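Small thread on color for a snack table. I've had one lavender plate and one light blue-green mug since September and I'm still working out what goes with them.

A white table makes it easy. Orange next to lavender is stronger than I expected, so one striped orange-and-white piece to the left of the plate is plenty. Mug goes toward the back, handle to the right.

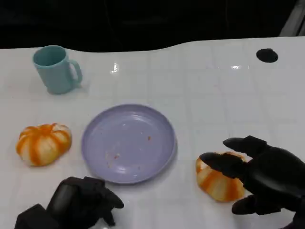

Zanele Molefe: Do you ever get tomato off a pale plate? Mine from Swanepoel went pink and stayed pink.

Mostly, yes. Baking soda and a little water, leave it a while, then a soft cloth. No scouring pads. I check pale plates under a bright light before they go back on the table, and I still miss marks. There are reddish ones on the lavender right now, low in the middle.

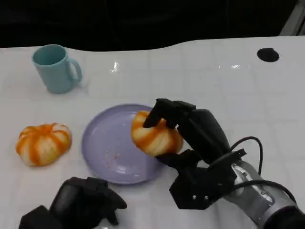 Another reply says to give up on pastels and buy white, which hides nothing but can at least be bleached.

Fair point. I have white ones too and they bore me. The lavender stays — it just gets washed sooner after dinner.

Second arrangement: one striped piece on the plate, the other directly on the table to the left. Mug in the same area at the back.
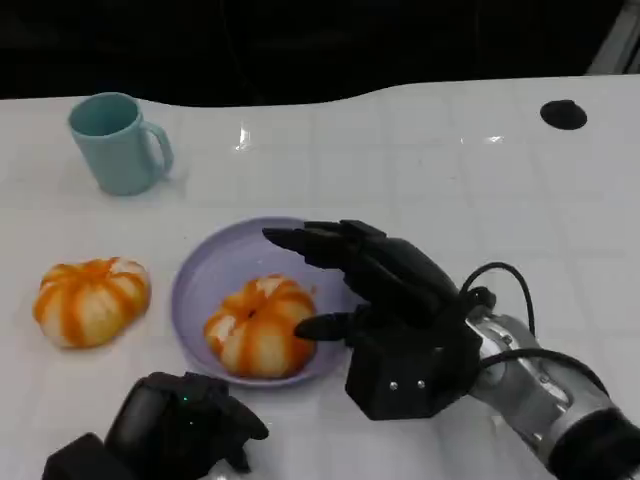

I like two better than one. With both on the plate it would look crowded, and a shallow rim doesn't hold much anyway. If you want a third color, use a napkin and keep it plain. I'd go with gray. Will try a darker mug next and post it under this.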